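Weekend kitchen helper wanted at the Dorka café

Come and cook, chat and feed the neighbourhood with us!

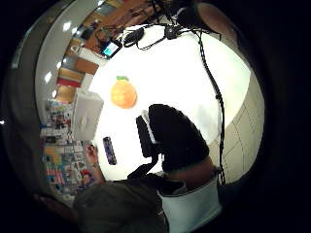 What the job is

We're a small lunch café on the ground floor of the Papadakis building, and our Saturdays have got wonderfully busy. We'd love a second pair of hands in the kitchen – chopping, washing up, plating salads and carrying soup out when the floor gets full. You'll work beside Kinga Mészáros, our cook, who changes the menu every week and is always happy to hear ideas (the orange and fennel salad came from a Saturday helper and it's still on!).

Hours and pay

Saturdays and Sundays, six hours a day, with a paid break and a proper hot lunch. Pay is monthly and tips are shared equally between kitchen and floor.

Who we're looking for

Experience is nice but you don't need it. We'll put you through your food hygiene certificate in your first month. You do need to be 18 or over and fine with early starts.

How to apply

Send a few lines about yourself and what you like to eat to Elikem Abugri, or drop a note in at the counter, by 24th July. Trial shifts are four hours, fully paid, and start the weekend after.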